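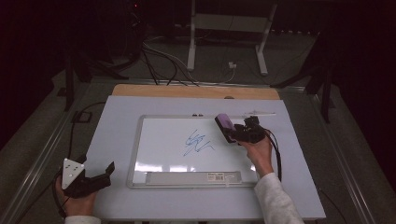 Wornevano wipe set — README

Whiteboard erasing demos, collected with the two-handed handheld gripper rig. Head view plus both gripper streams. Goes with the Jernier policy code, but you can load it without.

Status: usable, labels still being cleaned up. Last big re-export was July.

What's in it

324 episodes, one scribble per episode, blue marker. Right gripper holds the eraser, left one is there in all episodes but mostly idle. We kept the left stream anyway — dropping it broke the loader and the bimanual baseline wants it.

56 episodes are held out for eval. Don't train on them. They're listed in holdout.txt, split by operator session so there's no leakage between neighboring takes.

Operators: Evanthia Manolakis and Athina Lambrakis. Athina's strokes are shorter and she presses harder, you can see it in the jaw width trace.

Method, short version

Policy predicts a chunk of 12 future gripper poses from the head view and the current jaw widths. No stroke segmentation, no ink mask at input. Ink mask is only used for scoring (fraction of marked pixels left at the end, lower is better). We ran 3 seeds. Seeds agree on short scribbles and dont agree on ones with a long tail, the policy tends to clear the loops then stop early.

Adding a retry at the end of the chunk helped. Adding the force proxy did nothing, config left in as force_proxy: false.

Known problems

- Overhead lights reflect off the board. The mask script sometimes reads glare edges as ink. Use mask_v2, not mask.
- Gripper covers the scribble for a good part of many episodes. Score on the final clear view only.
- Eraser angle is not labelled. It drifts in the grip and we have no ground truth for it.
- Left gripper timestamps lag in the Sunday session. Fix is in sync_offsets, applied by default, turn it off if you want raw.
- Same board everywhere. Expect nothing on other surfaces, we havent tested.

Loading

Unpack, point JERNIER_DATA at the folder, run check_episodes first. If it complains about missing jaw widths you have the old export.

TODO

second marker color
tail-only subset
write down the calibration steps properly — ask Evanthia until then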